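Planning the Equipment Budget for Robot Work Cells
Speaker notes, Givstead equipment planning meeting, 2019-02-24
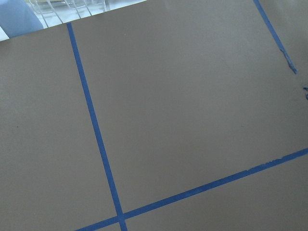 The purpose of this talk is to set out how the Givstead site proposes to plan and pay for its next group of robot work cells. The request before the meeting covers the arms, the tables, the safety equipment and the running costs for the first full year. Members will have read the summary paper, and I do not intend to repeat it in full. I would ask them to consider first the smallest item in it, which is the marking of work areas. The sections of a grey work surface are set out in blue tape, and one of the strips ends in a torn and frayed tip, with bare surface between that tip and the next small piece of blue. Tape costs very little and falls below the level at which we record purchases. The time spent renewing it is not recorded either. Both should appear in the budget.

Slide 2. What is being requested

(Keep this slide short. The figures are in the handout.)

The request has four parts. The first is the purchase of the arms and their controllers. The second is tables and fixed marking. The third is guarding, emergency stops and the electrical work that goes with them. The fourth is support, by which we mean spare parts, training and the supplier's annual service visit.

In previous years these four parts were submitted by different departments and at different times. The arms were approved in one round and the electrical work in the next, and equipment stood in its crates between the two. Under the present proposal the four parts are to be approved together or deferred together. We ask the meeting to endorse that rule whatever it decides on the sum requested.

Slide 3. How the need was assessed

The assessment was carried out under the Dastska project. Dastska reviewed 174 separate handling tasks carried out by hand at Givstead and asked three things of each: whether the task is repeated often enough to justify a machine, whether the parts involved are regular in shape, and whether the task can be done at a table of standard height.

Of these tasks, 20 met all three conditions. That number is lower than some departments had hoped. The project team was asked to reconsider several tasks that had failed on the second condition only, and did so. Its view did not change. Soft and irregular parts still require a level of supervision that removes most of the saving, and we do not recommend buying equipment for them in this round.

(Pause here for questions on the method. If asked about the packing line, refer to the annex. The packing line was assessed and did not meet the first condition.)

Slide 4. Tables and marking

Members may be surprised to find a whole slide on tables. It is included at the request of the operating staff.

A robot cell depends on items being placed where the program expects them. When the boundary of a work area is marked in tape, the boundary is only as good as the last person who laid it. A strip which is replaced slightly to one side of its old position changes the working area, and the change is not written down anywhere. Staff at the Clukberg site keep a drawing of each table with measured distances from two fixed edges. Givstead has no such drawings at present.

We propose the following.

Each new table is to be supplied with a measured drawing, held with the cell's other papers.

Tape may continue to be used for trials and for any layout expected to last less than one month.

For any layout expected to last longer, the boundary is to be cut, painted or otherwise fixed, and the cost is to be charged to the cell.

The condition of all marking is to be checked at the start of each working week and entered in the log.

The staff hours for the weekly check have been included in the running costs. They amount to 605 hours in a full year across all cells, including the time needed to correct what is found. Some members have questioned this figure. It was taken from the Clukberg logs and adjusted for the number of tables planned here.

(If time is short, omit the Clukberg comparison and go directly to slide 5.)

Slide 5. Choice of supplier

Two offers were received in full. A third was withdrawn before the closing date and has not been considered.

The offer from Bélanger is the higher of the two in purchase price. It includes the tables, the drawings and two years of service visits. The other offer covers arms and controllers only, and the remaining items would have to be bought separately by our own purchasing office. When those items are added at current prices the gap between the offers becomes small. It does not close altogether.

The recommendation is to accept the Bélanger offer. The reasons are set out in the paper, and I will mention only two of them. Responsibility for the complete cell would rest with one firm, so that a fault at the join between arm and table could not be passed from one supplier to another. The delivery dates also fit the electrical work already booked for the building.

There are points against. The service terms after the second year have been given as an estimate and are not binding. The purchasing office has asked for a firm price for years three to five and had received no reply when these notes were prepared. We suggest that approval be made conditional on a satisfactory answer.

Slide 6. Running costs

Purchase price has tended to take up most of the discussion at this meeting, and running costs very little. The paper therefore gives them equal space.

The main headings are power, compressed air, spare gripping parts, staff training, the weekly check and insurance. Training is the largest of these in the first year and falls sharply in the second. Spare gripping parts move in the opposite direction. The total planned running time in the first year is 1,556 hours, and every running cost in the paper has been worked out against that figure. Should the cells run for longer, power and spare parts will rise in proportion. Training and insurance will not.

Departments sometimes ask whether small consumables, such as tape, cleaning cloths, labels and pads, may be left to the general stores budget as before. We recommend against this. Charged to general stores, they disappear from the record of what a cell costs, and a later comparison between one cell and another cannot be made fairly. Each cell should have its own consumables line, however modest.

(The handout contains a blank copy of the cost sheet. Ask members to note the consumables line near the foot of the page.)

Slide 7. Timing

Approval at this meeting would allow the order to be placed before the end of the financial year. The first cells would be installed over the summer, with acceptance tests to follow. The remaining cells would be ready for use in November.

The acceptance tests are to be carried out on our own tables with our own parts. The supplier's demonstration at its own premises was useful, and the staff who attended found it well prepared, but it does not replace a test on site. Payment of the final portion of the price is tied to the site tests. This condition has been accepted in principle and is to be written into the contract.

If approval is deferred, the prices in both offers will lapse and new ones will be needed. The electrical work can be moved once without charge.

Slide 8. Risks

Three risks are carried forward from the paper.

The first is that the number of suitable tasks may fall if products change. The cells have been specified so that an arm and its table can be moved together to other work, and the moving cost has been estimated in the annex.

The second is a shortage of trained staff. Two operators per cell are to be trained at the outset. Cover for absence will be arranged with Clukberg during the first year, under an exchange which that site has already agreed.

The third is that temporary arrangements become permanent. A trial layout that works tolerably well is easily left in place, and the budget for a proper one is then spent elsewhere. For this reason the sum for tables and fixed marking is to be held separately and may not be moved to another heading without reference back to this meeting.

Slide 9. Decisions requested

The meeting is asked:

to approve the four-part request as a single item;

to accept the Bélanger offer, subject to firm service prices for years three to five;

to require a measured drawing for every work table, including those already in use at Givstead;

to open a separate consumables line for each cell from the start of the new financial year.

(Leave this slide on display during discussion. Copies of the annex are at the back of the room. Questions on insurance should be taken in writing and answered with the minutes.)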